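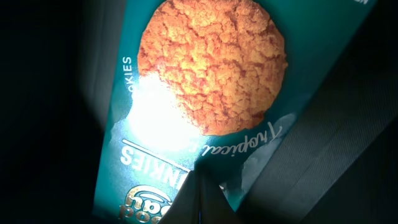 A glossy teal cookie wrapper close up, with a gripper finger against the lower part of the pack.

How to Bring a Picking Arm onto a Snack Packing Line (and Keep Your Packers Happy)

Our packing room at Hornport does mixed snack boxes for offices and break rooms. Cookies, crackers, dried fruit, little bags of nuts. For years every item went into every box by hand, and on a busy shift that meant the same reach across the same bench until your shoulder started complaining. We added a picking arm to one line last February, and I have been telling people about it ever since, so I finally wrote down how we did it.

This guide is for line leads and shift supervisors at small packing sites. You don't need to be an engineer. You do need some patience, a good relationship with the people on your line, and a lot of cookies you don't mind crushing.

What you'll need

A picking arm with a two-finger gripper and a wrist camera
A bench with a dark, matte surface cover
A box of test packs for each product (ask for dented or out-of-date stock)
A notebook that stays at the line
At least two packers who want to be part of it

Step 1: Pick the job with the people who do it

Before you choose what the arm will handle, stand at the line for a full shift and ask the packers which item they would give away first. I would have guessed the heavy nut bags. They all said cookies! The packs are light, but there is one in nearly every box, so it's the reach you make all day long.

Write down what people say they want to keep, too. Ours wanted to keep the final check and the gift boxes, where you get to arrange things nicely. We left both of those alone, and I'm very glad we did.

Step 2: Sort your packs by how they behave

Lay one of each product on the bench and press it with a finger. You'll end up with three piles: stiff (cartons), soft (pouches with air in them), and slippery (shiny film that creases). Start the arm on the stiff pile. I know the slippery pile is the one everybody is curious about, but you want your first week to go well.

Step 3: Fix the light before you touch any settings

This was our biggest lesson. Shiny film bounces light straight into the camera, and whole chunks of the label vanish. Look at the caption picture again: the word COOKIES loses its bottom letter to the glare, and the script line that starts "Tropical" disappears into pale patches after that one word. A packer knows it's cookies from the color alone. A camera that depends on reading the label has a much harder time.

Try these in order:

Turn off any lamp that points straight down at the bench.
Bring the light in from the side, low, and put a diffuser over it.
Smooth the wrinkles out of one pack and compare it with a wrinkled one. If only the smooth pack is recognized, keep working on the light.
Turn the pack. Upside down, sideways, slanted - products never arrive facing the same way, so test all of it.

We spent a whole afternoon on this with a desk lamp and a sheet of baking parchment, and it was one of the most enjoyable afternoons I've had at work. Everyone had a theory.

Step 4: Set the grip gently

Start with the lowest grip setting that will lift the pack and go up one notch at a time. After each lift, open the pack and look inside. A wrapper can look perfect with a pile of crumbs in it.

Aim for the flat sealed ends where you can, and keep the fingers away from the middle. Our rule is 30 good lifts in a row, no broken cookies, before a product goes on the approved list. If one breaks at lift 29, you start over (and somebody gets to eat the evidence).

Step 5: Run short trials beside the normal line

Don't swap the line over in one go. Run the arm for 35 minutes next to the regular bench, then stop and talk for 5 minutes with whoever was working near it. Ask what got in their way, what was too loud, and where they had to wait. Put the answers in the notebook word for word.

Two of our best changes came from those chats. One was moving the tote to the left so nobody had to lean past the guard. The other was a plain green light that shows when the arm is paused, and people relaxed a lot once that went in.

Step 6: Agree on the new jobs before you go live

The arm took over cookie picking, and that left hours to fill. Decide openly where those hours go. Ours went to three places: restocking the feed, checking finished boxes, and a new role we call pack trainer. The pack trainer tests each new product with the arm and decides whether it's ready. It's a paid step up, and it rotates so that anyone who wants to learn it gets a turn.

Say clearly what isn't changing as well. We told people in writing that no shifts would be cut for the trial, and we stuck to it. Our sister site at Berandale skipped this step and had a pretty tense month before they sat down and sorted it out.

Step 7: Keep a person in charge of the stop button

Anyone on the line can pause the arm, for any reason, and never has to justify it. In the first weeks it was paused a lot. Let that happen! Every pause goes in the notebook with a word or two next to it - "double pack," "glare," "torn seal" - and soon you'll have a lovely list of things to fix.

How it's going for us

The line packed 970 boxes on its best shift so far. I like that number, but I like the end of the shift better, when people aren't rubbing their shoulders by the lockers. We still hand-pick anything in very crinkly film, and the nut bags are next on the list to try.

If you're testing a new product this week, begin at Step 3, even if your light was fine for the last one. New wrapper, new glare.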